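Accession broadcast of Lurnach

The accession broadcast is the live television and radio coverage given to the swearing-in of a new sovereign in the principality of Lurnach. Carried by the state broadcaster from the old assembly hall in Gedstead, the capital. Usually the most watched program of its decade, though the figures are argued over, see below.

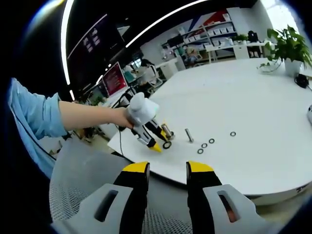 Contents
Background
Order of the day
Coverage
Audience figures
Criticism
See also

Background

Lurnach has had a hereditary ruler for most of its history. The swearing-in was closed to the public until the radio era. Only the assembly members, the clergy and the household got in. A short notice was read from the steps afterward and printed the next morning.

First sound broadcast was a single microphone near the oath table, with the music left out at the request of the household. Television came one reign later. The palace allowed cameras in the hall but not in the chapel, and that rule held for two ceremonies before it was dropped.

The accession is not a coronation. There is no crowning in Lurnach, the crown sits on a cushion and is never worn. Foreign press gets this wrong nearly every time.

Order of the day

The ceremony is held in July if the old sovereign has abdicated. After a death it is held once court mourning ends, whatever the month. Times below are for the most recent one, local time.

8 a.m. Bells in Gedstead, then in the outlying parishes
9 a.m. Procession leaves the palace by the river gate
10 a.m. Assembly seated, doors closed
10:30 a.m. Reading of the succession act
11 a.m. Oath, signing of the roll
Noon. Balcony appearance, gun salute
1 p.m. Service in the chapel
Evening. State dinner, not televised

The oath is 100 words long in the old language and a bit longer in translation. It has to be spoken from memory. A printed card is kept on the table just in case, and was used once. The reading of the act is the slow part, most broadcasters talk over it.

Only 454 seats in the hall. Assembly members come first, then the parishes, then foreign guests. Heads of state are by custom not invited to the oath itself, only to the dinner. Neighboring royal houses send an heir or a cousin.

Coverage

The state broadcaster holds the rights and gives a clean feed to everybody else free of charge. At the most recent accession this went out with natural sound only and no commentary. Foreign stations added thier own.

Commercial coverage at home is mainly Clusta, the private channel, which built a studio overlooking the river and stayed on air from before the bells until midnight. The state channel went back to normal programs after the chapel service. Clusta kept going with crowd interviews, dress talk, a panel on the succession act.

No close shots of the sovereign during the prayer. No shots of the consort during the oath. Both rules come from the household and are written into the broadcast agreement. Guests' phones are handed in at the door.

Advertising is suspended on all Lurnach channels from the closing of the doors to the end of the salute. Clusta took its first break at 12:20, complaints followed.

Audience figures

Disputed. The state broadcaster and Clusta use different panels and don't count the same way. One counts anybody who watched for a minute or more, the other takes an average across the whole program. Screens in squares and bars are left out of both. So are viewers abroad, a real gap given how many Lurnach people live outside the principality.

Claims of a world record turn up after each accession and do not hold up. The population is far too small. The claim that does stand is share of households, where the oath beat every sports final on the books.

Criticism

Cost, mostly. The policing bill was met by the city of Gedstead and not by the household, and the city asked for it back. An opposition motion to have the next ceremony paid for from palace funds was voted down.

Republican groups objected to the amount of air time. Their own rally at Faulkner, at the other end of the valley, drew 550 people by the police count and got a short item in the late news. The broadcaster's complaints board found the balance of the day "acceptable" but said the rally should of been mentioned earlier in the evening.

There was also a row over the missing commentary. Blind listeners' groups said the natural sound feed was no use to them for the procession. An audio description track is promised for next time.

See also

Succession act (Lurnach)
River gate, Gedstead
Court mourning
State dinners and protocol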